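Rostimley Shared Laundry and Drying Room
Progress report to the Trandov Fund, January 2025

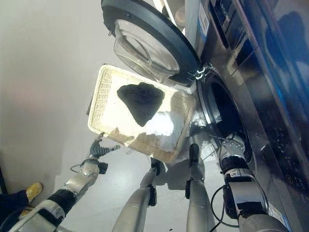 When we wrote to you in September we promised three things: longer opening hours, a drying room that dries, and a set of accounts that a stranger could follow. Two of these have gone well. The drying room has gone the way drying rooms go.

Opening hours first. We now open 4 evenings a week, up from 2, and the late slots filled within days. Most of the new users work shifts at the Melnyk bakery and come in smelling wonderful, which can't be said for all of our regulars. Selorm Darko runs the evening desk and has replaced the paper sign-up sheet with a booking calendar. The paper sheet had a column headed "Notes" that had turned into a long argument about fabric softener. We kept the sheet. It may have historical value.

Between the start of the grant and the end of last month we handled 800 loads against a target of 600. Before anyone at the Fund gets too excited, the target was mine and I set it low after the trouble with our first application. I would suggest a tougher one for the second half of the year and have penciled it into the attached plan, where you are welcome to cross it out.

Now the drying room. The dehumidifier was delivered on time, installed on time, and switched on to a small round of applause. It then tripped the power to the entire ground floor, including the tenants' office next door, whose reply was prompt and in capital letters. The electrician found that the drying room shares a circuit with the office, the hallway lights, and, for reasons lost to time, the doorbell. A separate circuit has to be run from the main board. We have one quote in hand and are waiting on a second from a contractor who answers his phone only by accident. Until the work is done we run the dehumidifier overnight, when the office is shut and few people ring the bell.

I should admit that the rewiring was not in the budget. We can cover it by moving money out of the signage line, as the old signs are ugly but correct. Please let us know if you need a formal request for that. Ikhsan Majimbun has drafted one, and it is longer than this report.

The Lesau Street drop-off for older residents is running once a week and is the part people mention most. Bags go out labeled and come back folded. There has been one mix-up, involving two sets of identical navy bed linen, and both households say they prefer what they got. We have left it there.

Accounts are attached. Spending is on plan except for detergent, where we bought a cheaper brand in bulk and then had to use much more of it. We have gone back to the old one and the rest of the bulk order is being used on the floors, which have never looked better.

Still to do before the next report: get the second quote, finish the circuit, agree on a summer timetable, and find out who has the spare key to the meter cupboard. If it is somebody at your end, please mail it back.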